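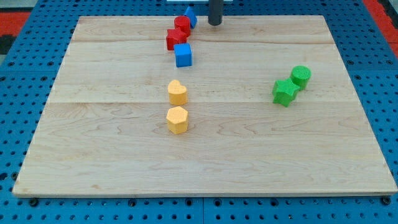

Coloured blocks on the maple board

Relief container for Pilby, what's actually needed?

tidewrack
Posted Wednesday, 7:40 pm
Hi all, our street has been collecting for the cyclone appeal and we've got a spot in the container going up to Pilby. Trouble is, everyone's dropped off clothes. Heaps and heaps of clothes. My garage is full to the roller door and I can't get the car in. The list from the hospital up there asks for water filters, oral rehydration sachets and nappies, in that order. Should I be sending the clothes anyway, or flogging them at a garage sale and putting the cash towards filters?

magpie_larry
Sell them. We had the same thing after the floods and 19 pallets of jumpers sat on the wharf at Rosex till the mould got them. Somebody had to pay to tip the lot.

Bex77
Bit harsh Larry! People up there have lost everything and clean kids' clothes do get used. My cousin was in Pilby for three weeks in February and said they were crying out for undies and school shorts. Winter jumpers, fair enough, it's the tropics.

magpie_larry
Undies new in the packet, sure. I'm talking about bags of somebody's old trackies. Every cubic metre of that is a cubic metre of filters left behind.

tidewrack
OK so it's mostly the old trackies, I won't lie. There are 3 boxes of good kids' summer stuff, all washed, so those could go. How much are the filters?

saltbush_nan
We bought ours through the Bañez depot, $90 each for the gravity ones with the two buckets. You don't need power or pumping, which is why the clinic likes them. Ring first though, they were out last month and I drove all the way over for nothing (and then the ute got a flat on the way home, it was one of those days).

Bex77
Is the Bañez mob still charging for freight? They slugged our school for it.

saltbush_nan
Not if it's going on the relief container, just tell them the booking name.

quollboy
Going to be the grump here. Why buy them on this side at all? Send the money to the clinic and let them order out of Seltomitz. It's closer, it gets there faster and it keeps the shops up there going. We raised more than $2000 at the bowls club last year and just transferred it.

magpie_larry
Good in theory mate but the Seltomitz road was cut last I heard. Ours went by sea and had no dramas except customs.

quollboy
It was cut, it's open one lane now. Trucks in the mornings only.

Bex77
I'd split it. Filters in the container because the space is already booked, leftover cash to the clinic.

tidewrack
Yeah I'm leaning that way too. Garage sale this weekend then, kids' stuff gets boxed up for the container. Does customs want every single item written down or can I put "children's clothing, used" on the box?

saltbush_nan
They want it itemised. Put a copy inside the box as well as on the outside, the tape lifts in the humidity and ours came off.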